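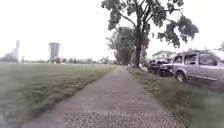

*Front camera view on the Lenstead path, with grass on both sides and parked cars to the right.*

## Tuning the path follower for soft edges

You need Plunison running with a recorded drive loaded. The default settings expect a clean kerb, so on a path like this one, where grass creeps over the border, the edge line will wander.

1. Open `follower.yaml` and set `edge_mode: region`. The planner then steers by the middle of the path area and ignores the edge line.
2. Set `horizon_rows: 40`. Rows higher up add little once the path narrows under the trees.
3. Add a second surface class for loose gravel. Give it the same cost as asphalt, or the planner will try to go round every patch.
4. Mark the right-hand verge as `no_go`. Grass costs alone won't keep the route away from parked vehicles.
5. Replay the drive:

```
plunison replay --start 2000 --end 2699
```

Watch the steering plot as it runs. Small, slow changes are fine. If it jumps – usually where the surface changes – raise `smooth_window` to 29 and replay.

Overcast drives have no strong shadows, so repeat step 5 with a sunny one before you save. Thu Mạch keeps the shared settings, so send her your final file.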